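Staff Help > Pay and Pensions > Increments and Promotion

Increment date after promotion during the year

Reading time: 2 minutes

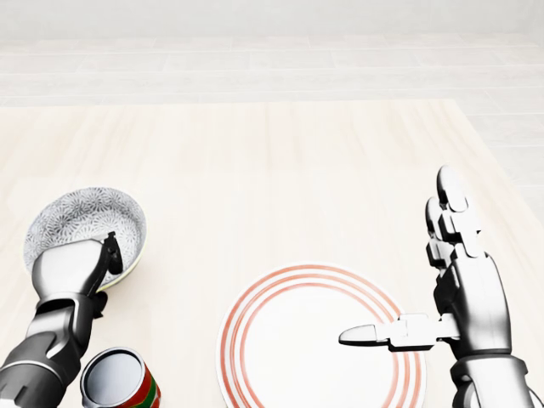 Patterned bowl on a pale wooden table.

Posted by Grunska, 18/02/2024

I should be grateful for clarification on the following matter. I was promoted to Grade 5 in September, having completed 2 years at the top of the grade below. My annual increment under the old grade was payable in April. The promotion letter states that pay "shall be fixed at the next point above", and my salary rose by 2,761 a year as a result. It does not state whether the April increment date is kept or whether a full year must now be served from the date of promotion.

A colleague in another office, promoted in the same month, has been told that the April date stands. Our own pay section has said the opposite by telephone and has declined to put this in writing. Kindly state which reading is correct and under which paragraph of the pay circular.

Dağdelen

The answer depends on the option exercised at the time of promotion. Under paragraph 101 of the Wiltow pay circular, an employee promoted between two increment dates may choose either of the following:

(a) to have pay fixed in the new grade from the date of promotion, in which case the next increment falls due twelve months after that date; or

(b) to remain on the old pay until the next increment date and have pay fixed in the new grade from then.

Where no option is received within the period given in the promotion letter, (a) applies automatically. As your pay was raised at once, it would appear that you have been treated under (a), and your next increment would therefore be due in September.

It should be noted that option (b) is of little use to an employee already at the top of the old grade, as no further increment was payable there. Your letter and your last payslip before promotion should be compared on this point, as you mention both a top point and an April increment.

You are entitled to a written pay fixation statement. The request should be addressed to the head of the pay section, quoting your staff number and the date of the promotion order. Your colleague may have chosen (b), or may be employed under different terms.

Isix

Same thing happened in our department. They kept April for some and not for others. Please apply in writing and keep a copy.

Contact the help desk | © Wiltow Staff Help | Back to top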